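Pre-Closing Records and Premises Inspection
Sale of Zirncombe grocery business to Mundus
Site: Norkholm distribution center and head office
Completed by: Fahad Pirzada
Status: OPEN, 3 items outstanding

Mark each line Yes, No or N/A. A No needs a comment and the name of the person fixing it. Comments go to Georgiev for the closing binder the same afternoon.

Section A. Board and shareholder records

A1. Minutes signed for every board meeting since the sale talks began. Yes.
Comment: Two sets were signed late. Both now show the date they were signed as well as the date of the meeting.

A2. Bidder contact log complete and matches the account given in the shareholder mailing. No.
Comment: The log has a call with a second bidder that the mailing leaves out. Counsel to decide whether a supplement is needed before the vote. Do not edit the log.

A3. Directors' and officers' interests disclosed, including any side talks on future jobs. Yes.
Comment: Forms received from all directors. The finance chief's form was redone after the first one left question 3 blank.

A4. Financial adviser's fees and past work for the buyer stated in full. Yes.

A5. Draft history of the mailing kept, with names against changes. Yes.
Comment: Page 30 went through the most drafts. Keep all of them.

Section B. Fixed assets and small tools 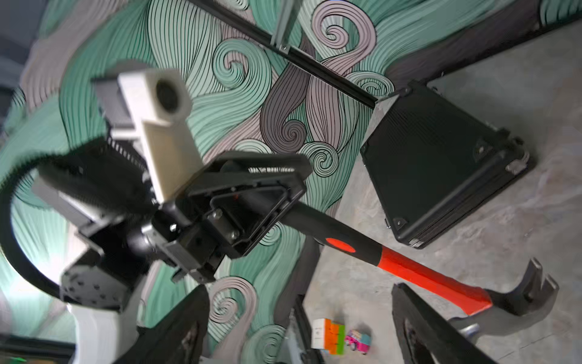

B1. Asset register agrees with schedule 4 of the purchase agreement. Yes, with one correction. The register had 1069 lines and the schedule had 1070; the extra line was a pallet wrapper entered twice. Small tools are outside the schedule and pass with the building under the general clause, so a claw hammer with a red-orange and black handle does not get a line or a tag number. Power tools and anything on a lease do.

B2. Leased equipment marked as leased. Yes.
Comment: Check the reach trucks again the morning of closing. The lessor was due to swap one.

B3. Tags readable and fixed to the item. Yes.
Comment: Tag 3974 was on the cabinet door. Moved to the body of the cabinet.

B4. Liens searched and releases in hand. No.
Comment: One release still to come from the bank on the old bakery line. Georgiev is chasing it. Closing can't go ahead without the paper.

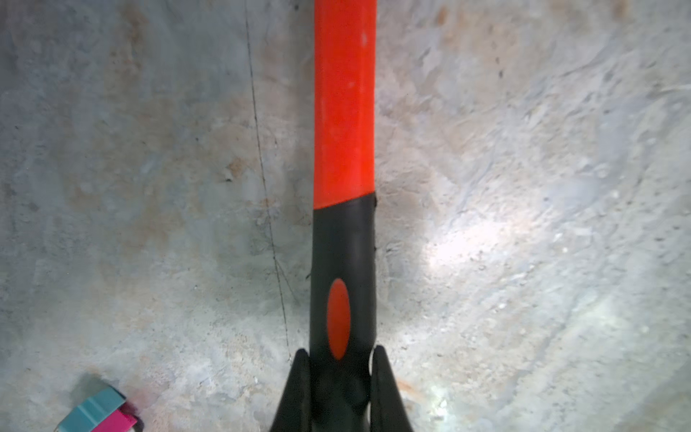

B5. Items the seller is keeping are listed and set apart. Yes.
Comment: Archive boxes, the founder's desk and the boardroom pictures. Seller to collect within 30 days after closing. After that Mundus may charge storage.

B6. Warranties assignable, with consent letters where the maker asks for one. Yes.
Comment: Freezer doors and dock levelers needed letters. Both are filed.

Section C. Premises and safety

C1. Fire exits clear and lit. Yes.

C2. Extinguishers in date. Yes.
Comment: Dock office unit is good until November. Add it to the buyer's service list.

C3. Floors safe to walk and drive on.
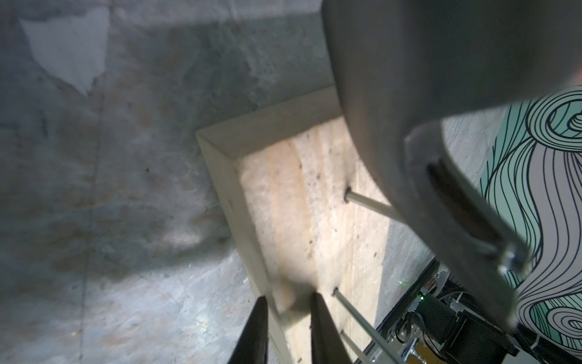 Floor condition matters for the price as well as for safety, under the repair holdback in clause 9. Grade the concrete from 1 (sound) to 4 (replace). Ordinary wear does not count against the seller: gray and tan patches, scuffs, small dark specks and a faint diagonal seam line are all wear, and a floor that shows only those is a 1. A lifted edge or a crack wide enough to take a coin is a 3. Norkholm overall is a 2, on account of the ramp by dock six.

C4. Racking inspected within the past year and load signs posted. Yes.
Comment: Report in binder. One bent upright was replaced, invoice attached.

C5. Refrigerant logs complete. No.
Comment: Spring pages missing for the dairy cooler. Service firm to send copies. This is a disclosed item in the seller's schedules, but the buyer wants the pages anyway.

C6. Wall rails and hanging storage secure.
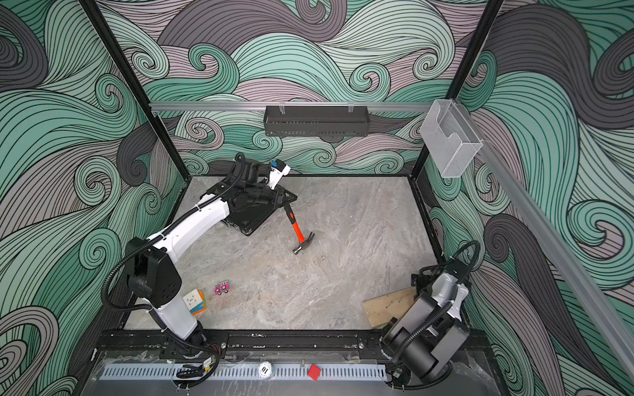 Mesh basket hung by two clear hooks from the back wall rail.

Comment: Pull down by hand on each hook and look for movement at the rail. Anything loose gets a No.
Result: Yes.

Section D. Sign-off

D1. Open items carried to closing list: A2, B4, C5.
D2. Copy to Mundus: sent 4:15 p.m.
D3. Copy to Zirncombe corporate secretary: sent with the above.
D4. Second walk of the site before keys change hands: Pirzada, 7 a.m. on closing day, Sections B and C only.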